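Home | Current issue | Authors | Archive
Print this article | E-mail this article
We use cookies to keep you signed in. Accept | Settings

3.2 The bed as a sorting surface

I went into the Clundcombe homes expecting people to unpack and sort on a table. Wenjie Shi and I logged 307 sorting sessions, and in 70 of them the stuff went straight onto the bed! I get it – a bed is big, it's soft, and you can stand right over it (my own is covered in mail as I write this).

What I love about these piles is how mixed they get. Packaging ends up next to things people use every day, and the bedding stays underneath it all. Figure 3 is a good case.

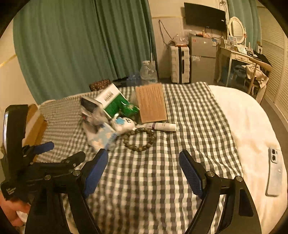
Figure 3. Boxes, packages and small personal items on a checked sheet, with a phone on the white blanket at right.

Look at the bracelet, lying in front of the spray bottle. Ye-seo Kwon and I argued for most of July over how to code jewelry in a pile like this. She wanted "belongings," I wanted "undecided," and we went with hers – mostly because Iravmont's older scheme already had that label.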